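Visit to the Braltel robot lab, Jan 2, 2023

Lucero Usuga met us at the door and took us to the bench where examples are gathered for the Cevus learning system. An operator guides the arms through a task and every run is saved, 30 to a batch.
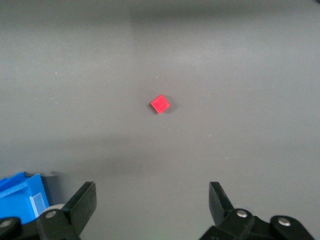
Stacking

The cubes are small and the starting layout changes between runs. Failed runs are kept too, in a separate folder.
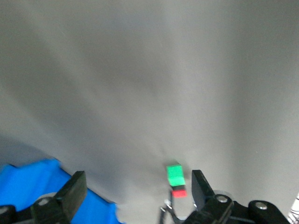 Green cube on red, between the open fingers.

After tea we watched work with both arms. Batch 17 was under way.

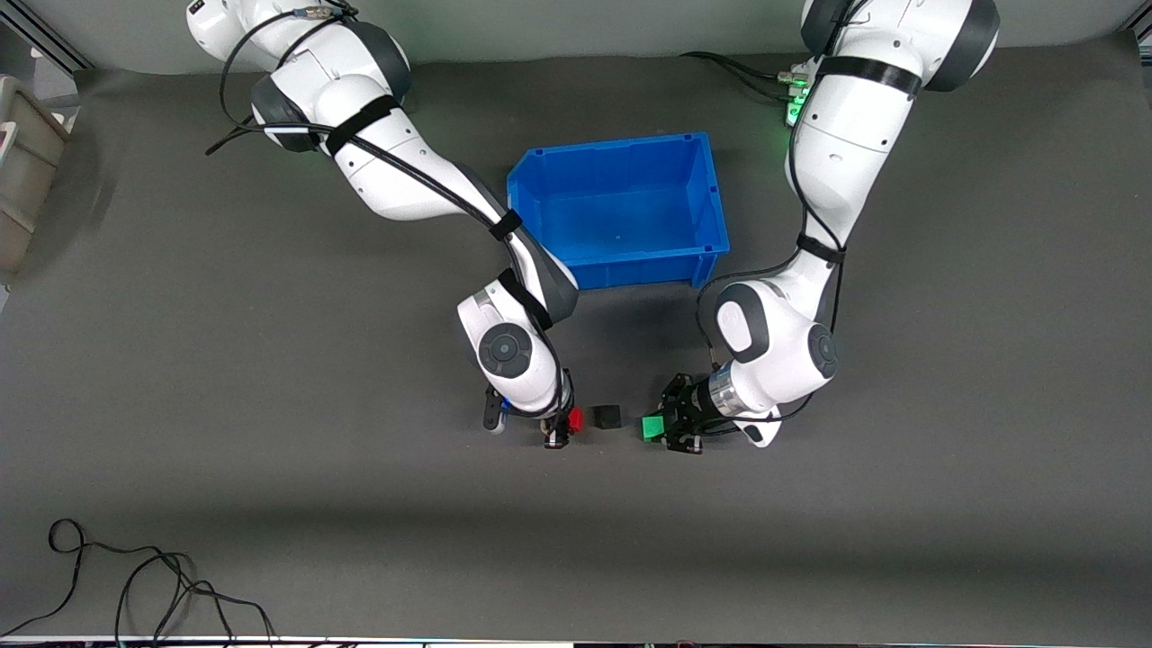 Both arms at the mat, with the three cubes in front of the blue bin.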